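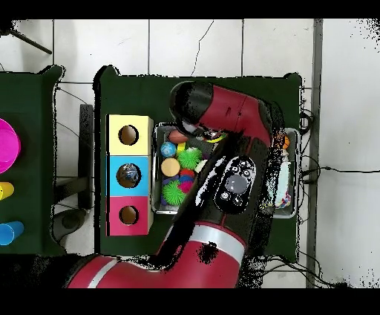
Subject: Re: Masesberg rewatch, season 2

Hi all,

Huia wrote:

> I finished episode 7 last night and I don't buy the brother coming back. Three weeks of everyone grieving him and then he's at the kitchen door asking for soup? Did anyone else feel cheated?

Oh Huia, I did the first time, I really did! I grumbled about it to my poor sister for days. But going through it again with all of you, I've come around (mostly). Watch how the mother sets out the bowls in episode 3 – there's one too many, and she puts it back in the cupboard without a word. I missed that completely when it aired. For me the soup is her getting to use the bowl at last, and I'm afraid I cried into my tea.

The lawyer subplot is still a slog, and I won't defend it. Merle says it pays off in season 3 and I'm trusting her.

Angus, you asked about the radio play that came before the show. I have it on two old discs and would be glad to mail them to you, as long as they come home again by October. Rosaura is next in line after you.

Shall we do the finale together next? I'll start a thread once Kamarul is back from Petulham, so please hold your spoilers until then.

Warmly,
Hapeta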